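Carorby Clothes Swap: progress report to the Ekanayake Fund, April 5, 2004

We've had a cracking winter! The swap now opens every Saturday and 153 households have joined, well up on what we put in our application. Coats and school jumpers go fastest, and we can hardly keep children's shoes on the table.
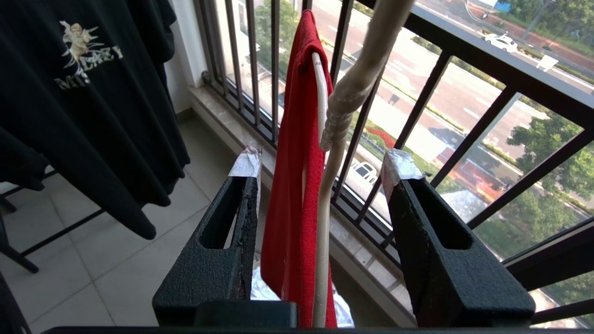

Mending has grown faster than anything else. Kanako Koyama's evening class is full at 15 places, with nine more people waiting, and they've moved on from buttons to zips and linings. Colour is the other craze: a good red, like the creased one hanging by the cords, is what people ask us for now, and plain navy stays on the rail for weeks. We spent £400 of the grant on thread, needles and a second-hand overlocker, and it has hardly had a rest.

Opening hours still need sorting out. Families from the Uvach estate find the mornings hard, so we're trying a late session until August.

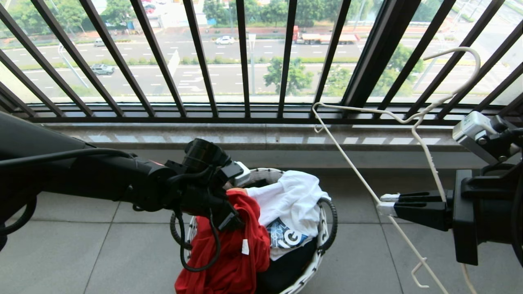 Jamila Dissanayake wrote to us that she'd come every week if the late session ran past seven, and that her sister would too. We'd love to do it, and the hall is free.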